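The second bearing went at cycle 1119. I wrote the number on the lid of the spares tin, under the first one, and switched the supply off at the wall.

The build was in its third month by then. The Codcombe shed had given me the end bench on the condition that I kept the floor clear, and I had kept it clear until the Kemitz drive boards arrived. They were old stock, sold as tested. Of the 5 in the packet, three answered when spoken to. Two channels were all a gripper needed, so I put the third in the drawer and stopped thinking about it.

The fault was in the closing stroke. Under no load the fingers met square. With a part between them the left one lagged, the pad rolled, and the part walked out towards the tip. I had changed the grease, then the belt, then the belt tension. I had rewritten the current limit so that it ramped over 50 milliseconds. Each change moved the fault somewhere else for a day.

In June I started keeping the log on paper. The software log recorded what the motor had been told to do, and I no longer trusted that to be what it did. Column one, commanded gap. Column two, gap by feeler gauge. Column three, remarks. The remarks were short. "Rolled." "Rolled." "Held, then rolled." At half past nine one evening there was a "Held" with nothing after it, and I sat and looked at it before I ran the test again. It rolled.

The shed at Brestbridge had a gripper of the same pattern, built from the same Tautahi drawings. Theirs had worked from the first week. I had not written to them, on the grounds that I would shortly find it myself. After the second bearing I wrote to them. I sent the log, the belt length and the current trace, and I set the fingers wide over the bench with the power off, as they asked.
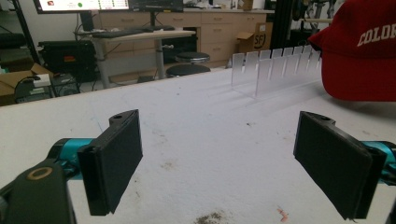 Brestbridge replied before midnight. Check the drawing revision before you buy another bearing, they wrote. The first issue gives the pivot pin a clearance fit on both sides, and it should be clearance on one and press on the other. We lost more than a month to it. Ours only worked in the first week because the reamer was blunt.

I found the drawing under the spares tin. First issue. I took the left finger off and held the pin between two nails, and it turned freely in both lugs — as drawn.

There was brass bar in the rack by the lathe. I cut a length, faced one end and set the micrometer. The shed heating clicked off on its timer. I turned the pin three hundredths over, put it in the vice with the lug, and began to wind.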